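Search this diary
Type a word and press Enter

April, late evening

I came back from Prurley today with wet shoes and a new word. The word is "drizzle." I knew it already from books, but now I know it with my socks. The bus from Hullitz was full, so I was standing the whole way, and I tried to read my library book with one hand. I managed 2 pages.

At the market I bought onions, bread and a small pot of thyme. The woman asked me if I wanted a bag and I said "I am fine," and then I carried everything in my arms up the hill to Drondance. I must learn to say yes to bags.

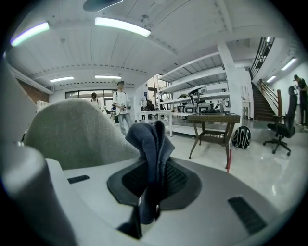

Dark blue cloth, bright ceiling.

After supper I counted my savings for the trip to Mussa. I have 223 and I need 500. If I cook at home and don't buy more plants, I can go before the summer ends. I want to see the sea there in the morning, when the cafes are still closed. My aunt went once and she talked about it all her life, mostly about the bread.

I also wrote a letter to her, on paper. My handwriting in my own language has become strange. I make the letters too round now, like a child at school, and twice I forgot an accent and had to put it in afterward with a different pen.

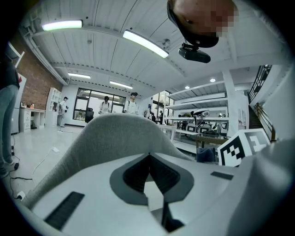 Before sleep

I am on page 58 of the book. The main person is still on the train and it is still raining, the same as at my window. The thyme stands on the sill and smells nice when I touch it. Tomorrow I need to call the dentist and find my other gloves.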